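How to Plan a Visit While a Park Attraction Is Under Renovation

Guest Information, Wondby Park
Updated 2022-10-16

Renovation is a regular part of operating a park of this age. At any point in the year, one or more attractions may be closed, partly closed, or open behind scaffolding. This page explains how to check the status of an attraction before you travel, how to arrange your day when a favorite ride is unavailable, and how to request a change to your tickets.

The guidance applies to all guests holding dated tickets, season passes, or group bookings. Guests staying at the Stenadton Lodge should also read the section on hotel packages.

Before you book

Step 1. Open the Refurbishment Calendar on the Guest Information pages. Closures are listed by area, then by attraction. Each entry shows a first day, a planned last day, and one of two labels. "Closed" means that the attraction will not operate. "Limited view" means that it will operate, but that part of the exterior will be covered.

Step 2. Read the notes under the entry. A short closure may affect only the queue building or the gift shop, in which case the ride itself runs to its normal schedule.

Step 3. Check the calendar again before paying. Entries may be revised when weather or deliveries delay the work. The planned last day is an estimate and should not be treated as a guaranteed reopening.

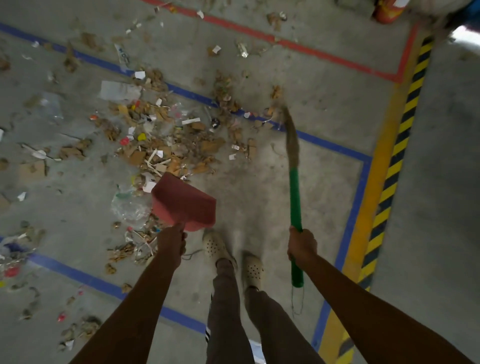 Step 4. If your visit depends on a single attraction, select a Flexible Date ticket. This ticket may be moved one time without a fee, provided that the request is made before the original date of entry. Standard tickets can be moved only under the conditions given below.

Current work at the Ocampo Clock Tower

The Clock Tower, at the center of the park, entered its current program of work in September. The stonework is being repainted, the clock faces are being restored, and new lighting is being installed along the roofline. The walkway beneath the tower remains open during park hours, and painting is carried out after closing.

Guests should expect the upper part of the tower to be covered. The evening projection show has moved to the Trendano Lagoon for the duration of the work. Viewing space at the lagoon is limited to 480 guests per showing, and a free reservation is required. Reservations open at the park gates each morning and may be made at either of the 2 information desks.

"Guests who have planned a photograph in front of the tower are encouraged to speak with our team on arrival," said Guadalupe Magaña, Director of Guest Services. "We can direct them to several locations in the park that are not affected."

On the day of your visit

Step 1. Collect a printed daily schedule at the entrance. It lists any closure that was confirmed after the calendar was last revised.

Step 2. Visit the areas next to the construction zone early. Paths on the east side of the tower are narrower than usual, and foot traffic increases before the afternoon parade.

Step 3. Follow posted detours. Guests using wheelchairs or strollers should take the marked route through the garden, where the surface is level throughout.

Step 4. Keep children away from temporary fencing. If an item is dropped behind a barrier, report it to the nearest employee. Do not attempt to retrieve it.
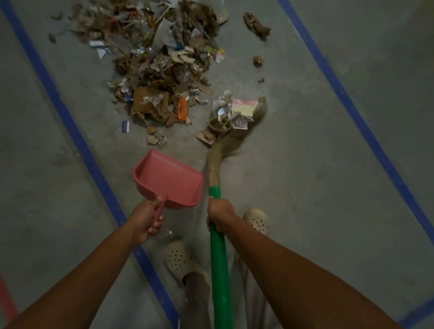 Sweeping up with a broom and dustpan.

Changing a standard ticket

A standard ticket may be moved when an attraction marked as open at the time of purchase is later marked as closed for the date of entry. Limited view entries do not qualify. To make a request:

1. Locate the order number in your confirmation email.
2. Complete the Date Change form, naming the attraction concerned.
3. Select a new date. If the new date falls in a higher price band, the difference is payable at that time. The current difference between the lowest and highest bands is $39.

Requests are reviewed by the ticketing office under Leopoldo Medrano. A reply is sent to the email address on the order.

Hotel packages

Park tickets included in a Stenadton Lodge package are changed by the hotel. Please contact the reservations desk at extension 332 and ask for the package team, supervised by Ximena Valdovinos. Room dates and park dates must be changed together.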